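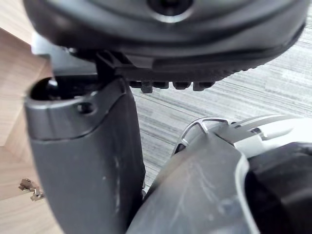 Journal de la direction, salle Stakitov
1er mai 2018

Les bureaux de l'établissement sont fermés au public en raison du jour férié. La direction a néanmoins consacré la matinée à la préparation de la saison d'ouverture, et il a paru utile de consigner l'état des dossiers avant la réunion avec la ville d'Usel.

La jauge de la salle est désormais arrêtée à 501 places assises. Ce chiffre a fait l'objet d'échanges prolongés avec les services de la ville, lesquels souhaitaient conserver une fosse modulable pour les concerts debout. La solution retenue maintient les gradins fixes et autorise le retrait des premiers rangs du parterre pour certaines soirées, sous réserve d'une demande écrite déposée par le producteur. Le règlement intérieur devra être modifié en ce sens. L'article relatif au bar du foyer reste à rédiger : la maison Abubakari, qui en assurera l'exploitation, demande à pouvoir servir pendant les entractes et après le spectacle, mais n'a pas encore transmis ses horaires pour les matinées scolaires.

La soirée inaugurale est maintenue en août. Le contrat avec l'ensemble qui doit ouvrir le programme est revenu signé, accompagné d'une fiche technique sensiblement plus longue que la première version. Il y est notamment demandé un piano accordé le jour même — point sur lequel aucune dépense n'avait été inscrite — et une loge supplémentaire. L'accord du piano sera imputé sur la ligne des frais d'accueil, dont le solde est de 3 000 euros. La direction regrette de devoir entamer cette ligne si tôt dans l'exercice.

S'agissant du recrutement, 17 candidatures ont été reçues pour les quatre postes d'accueil et de billetterie. Plusieurs émanent de personnes ayant déjà travaillé au festival de Skarnance, ce dont il y a lieu de se féliciter, l'expérience des soirs d'affluence étant difficile à acquérir autrement. Les entretiens auront lieu dans le foyer, les travaux de peinture n'étant pas achevés du côté de l'entrée des artistes. Une attention particulière sera portée aux langues parlées et à la disponibilité en soirée. Je note, à titre plus personnel, que deux lettres m'ont touché par leur sincérité, et qu'il me sera pénible d'écarter l'une ou l'autre.
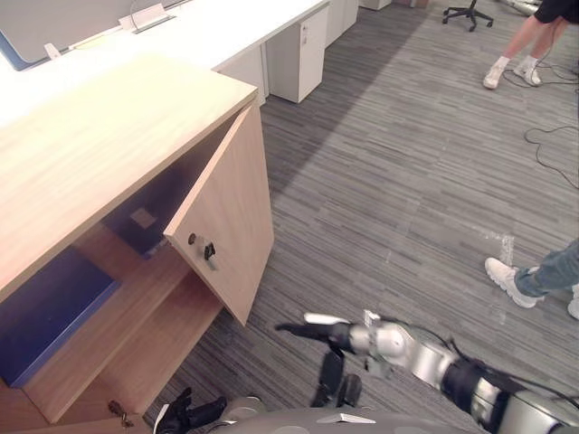

La conservation des contrats et des fiches techniques appelle une règle écrite. Jusqu'à présent, chaque service gardait ses exemplaires, et il a fallu demander deux fois à la régie la version définitive du plan de scène. Les originaux seront dorénavant réunis en un seul lieu. Le meuble en bois clair, avec ses étagères intérieures, y convient par ses dimensions ; encore faudra-t-il ne plus laisser la clé à tête noire sur la porte, ni l'autre sur la serrure du bas. Le panneau bleu foncé posé à plat dans le compartiment inférieur devra trouver place ailleurs. Un registre des emprunts sera tenu par l'administration, et tout document sorti y sera inscrit avec la date de retour prévue.

Reste la question de l'affiche. Deux projets sont en présence, l'un reprenant la façade, l'autre purement typographique. Ma préférence va au second — les partenaires de Skarnance inclinent visiblement pour le premier — et aucune décision ne sera prise avant que la ville se soit prononcée sur l'emplacement de son logotype.

À faire demain : relancer la maison Abubakari au sujet des horaires, convoquer les candidats, répondre à l'ensemble pour la loge supplémentaire, transmettre à Usel le projet d'article sur le retrait des rangs.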